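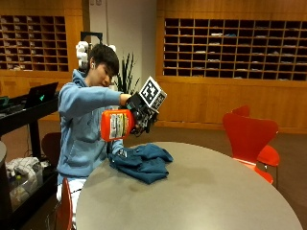
Chunhua Jin said that the plan had covered Christmas for the next ten years and left out what would happen to the winter coat. It was a remark made near the end of a long interview, and she went straight on to talk about school fees. We return to it because the same kind of gap came up in most of the interviews and turned out to be easy to trace in the written plans as well.

## 4.2 Belongings in shared-care parenting plans

The court office in Bruddale gave us access to 3322 parenting plans filed by separating parents. We read each plan for any clause dealing with a child's clothes, medicine, school things, phone or toys. A clause counted even if it was one line long. We found such a clause in 1674 plans, or just over half. The rest dealt with time, money, schooling and travel, and left belongings to be worked out between the parents.

Where a clause existed, it was most often a general one. The usual wording was that each parent would "provide adequate clothing," or that items would "travel with the child as needed." Plans drawn up with help from Lashari, the mediation service used by many families in the area, had a separate heading for belongings. Under that heading parents could say who buys shoes, who washes what before a handover, and whether a gift from one parent may be kept at the other's home. Plans written without a mediator seldom went into that kind of detail. We can't say how much of this is the effect of mediation, as parents who choose it may already be more willing to discuss small matters.

We then interviewed 20 parents, all living in or near Wostness and all sharing care of at least one child under twelve. Their accounts of the first months were alike in one respect. Arguments over belongings started early and were rarely about the value of the thing. A sweater that didn't come back was taken as a sign that the other parent wasn't paying attention, or was keeping score. One father said he had bought the same pair of rain boots twice in May and told his daughter to leave both pairs with him. He knew this made no sense. She got wet feet at her mother's.

Parents with a detailed clause did not report fewer lost items. They did report shorter arguments about them. Several said that the clause gave them something to point to, and that they could do so in a message without bringing up anything else. Messages were sent mostly by text or through Fuvasent, a scheduling app for separated parents that some of them had been told to use. The app has a notes field for each handover. Six of the parents used it to list what was in the bag, and two of those had stopped by the time we spoke to them - one of them because the list had itself become a source of dispute.
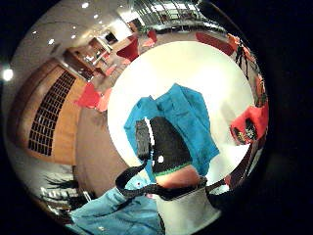
The word "clothing" did a lot of work in the plans, and we found that parents read it in different ways. Some took it to mean everything the child was wearing at the handover. Others included whatever was sent along with it, down to bags and their contents. Chia-hao Hsueh, whom we interviewed twice, regarded anything packed together as one lot that should come back together. His former wife regarded each item as separate. On his reading, the turquoise garment in Figure 2 and the black pouch resting on it would be one lot, and both would be due back on the same day. On hers, the garment might be clothing and the pouch would need a rule of its own. Neither reading is unreasonable, and the plan they had signed did not settle the matter.

Medicine was handled more carefully than anything else. Parents who disagreed on nearly every other item still passed inhalers and creams back and forth without trouble, and usually kept a second set. Phones were the opposite case. A phone given by one parent was often seen by the other as a way of listening in, and four parents said they had switched off a child's phone for the length of a stay. Only a small part of the plans dealt with phones at all, and those that did were mostly concerned with call times.

The children's own views reached us only through their parents, so they should be read with care. Still, a number of parents described a child who had started to decide for themselves what went where. Older children tended to keep a favorite thing on them at all times. Younger ones asked to have two of everything - an answer that works for toothbrushes and less well for a stuffed rabbit.

There are limits to what the filed plans can tell us. They show what parents agreed to write down at one point, often under pressure of time, and many families change their arrangements without filing again. We also had no access to plans that were drafted and never submitted. The interviews covered only one area, and parents in open conflict were less likely to reply to our letter. Section 4.3 looks at the handover itself, including where it takes place and who is present.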